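Home > Household > Laundry and fabrics

Red shirt made my light towels pink, can I still save them?

Asked by Birsen Karaca on 8/8/25
Views: 764

Hello everybody. I moved to my first own apartment in May and I am still learning the washing. Yesterday I put a new cotton shirt, dark red, together with my bath towels at 60 degrees Celsius. Now the towels have a pink color, one is pink everywhere and the others have spots like clouds. I did not put them in the dryer, they are hanging in the bathroom.

I read on one page that I must use bleach, and on another page that bleach makes the towels yellow. My mother says to boil them in a big pot with soda, but I do not have such a big pot. The label in the towels says 100% cotton, and under this the triangle sign with nothing inside. The shirt label says only "wash with similar colors", which I saw too late.

What should I try first? And can I wear the shirt without it coloring my other things?

3 answers

Ataberk Tuncer
Accepted answer

You did the most important thing right: you did not dry them with heat. Dye that came from another garment is usually sitting quite weakly in the cotton, but the dryer can make it stay. Keep the towels wet if you can, and begin today.

The empty triangle means that any bleach is permitted. I would still begin with oxygen bleach (the powder, sodium percarbonate) and not with the chlorine one. It is slower, but it is kinder to the loops of the towel.

1. Wash the towels again alone, with normal detergent, warm. Some of the pink will go away only from this.

2. Dissolve the powder in a bucket or in the bathtub with hot water from the tap. Take the quantity from the package, the brands are different. Wear gloves.

3. Put the towels completely under the water. If one corner stays outside, you will see a line later. Leave them for 4 hours, or overnight if the package permits this.

4. Rinse, wash again, and look at them in daylight before you dry them. The lamp in the bathroom can hide the pink.

If there is still color, repeat from step 2. I needed to do it 2 times with a tablecloth.

For the shirt there is a simple test. Wet it with warm water, lay it on something white which you do not need, press it with your hand and leave it one hour. When the white stays white, you can wash it with other dark things. When it leaves color, wash it alone in cold water and test again.

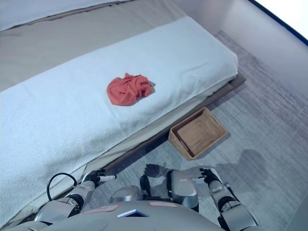
5. Until the shirt passes the test, do not leave it wet in the basket with other clothes. Many people think that only the machine does the damage, but a wet shirt on a dry pillowcase is enough.

Gülizar Yüksel

I agree with Ataberk for the most part. Only one addition – please do not mix the chlorine bleach with vinegar or with any other cleaner, the gas is dangerous. I write it because vinegar is always recommended for "fixing the color" and then people have both bottles open. For modern dyes the vinegar does not fix anything anyway.

Also the color catcher sheets are useful for the next time, but they do not take out a color that is already in the towel.

Latrice Tran

just buy new ones lol. mine went pink in college and I used them for years, they dry you the same. I think the Wovell ones are pretty cheap

Comment from Birsen Karaca: Thank you to all. After the first soaking the cloudy ones are almost good, the completely pink one not yet. I will repeat it tonight. Latrice, maybe that one becomes the towel for the floor.

Comment from Ataberk Tuncer: Change the water for the second time, the old solution does not work anymore after some hours.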